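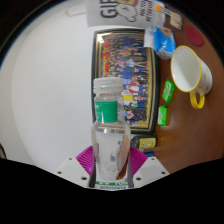

Speaker notes, workshop evening at Kendstead, Monday, 7 p.m.
Title on the first slide: A gripper you can hold in your hand

Start. Wait until people sit down. Say good evening and thank Perrine Pruvost for the room and for the projector cable.

My name is Yoon-hee Ahn. I build things at home in the evening, and on Saturdays in the shared workshop. I am not a robotics engineer by education. I studied bookkeeping, so please stop me if I use a word in a wrong way.

Slide 1. What I made
It is a gripper with two fingers, and a person carries it by hand. The camera rides on the tool and looks along the fingers. I pick up objects from the normal life and I record how it goes. Later the recordings should teach a small arm, which Natanael Sales is building at his side of the bench. His arm is not ready, so tonight I speak only of the hand part.

Slide 2. The fingers
The pads are magenta and they have ribs. Point with the pen: the ribs are slanted, and they fan toward the object. The second pad is the mirror of the first one. On the inner side there is a dark grey edge, and this edge is what presses on the bottle.
Say that the color has no meaning. It was the spool I had.
My first pads were solid blocks. They held a wooden cube very well and they crushed everything else. Melquiades Xolalpa told me to take material out until I became afraid, and then to take out a little more. The ribs come from this advice.
(Pass the old pads around. Ask to get them back!)

Slide 3. The plates
Each pad sits on a light plate with three screw holes. The large hole is the one nearest to the bottle. I drew the plates in one afternoon and I corrected them for the rest of March. If you copy my file, check the hole distance on your own screws before you print.

Slide 4. Why an empty bottle
Show the bottle from my bag. It is clear, with a green band on the neck. For the eye it is easy, for the camera it is a difficult object. You look through the plastic and you see the table behind, a brown patch in the lower part, so the program can believe that the table belongs to the bottle. There is also a reflection across the shoulders.
An empty bottle weighs almost nothing. If I close too strong, it bends. If I close too soft, it turns between the pads.

Slide 5. The place
I record on my own table, with a mug, some small packets, a dark bottle with a yellow label and a big framed group photo against the wall. I do not clean up before. Eugénie Tanguy asked me last time if a plain background is not better. For the first tests yes, I used a plain sheet. But then the program knew only the sheet.

Slide 6. Numbers
Recordings in total: 3,443.
Kept after my check: 1,644.
Of the kept ones, with transparent objects: 1,057.
Speak slowly here. The most common reason for throwing one away is that I started to move before the recording started. This is my fault and it is not interesting, go on quickly.

Slide 7. What is still bad
The picture comes turned sideways and round, with black corners. I turn it in the software, but two times I forgot and trained one full night with the wall as the floor.
The screws become loose after long use. Natanael says thread lock, I have not tried it yet.
The ribs collect dust. I wash the pads with soap.

Demo. Bottle first, then the mug. If the demo fails, do not repeat it more than two times. Go to the questions.

Questions that may come
Cost: I do not have the exact sum, the receipts are at home.
Files: I will put them on the workshop drive, in the folder Drakico.
Can children use it: yes, with an adult near the screws.

End. Ask who can lend me a scale for small weights. Lights on, cable back to Perrine.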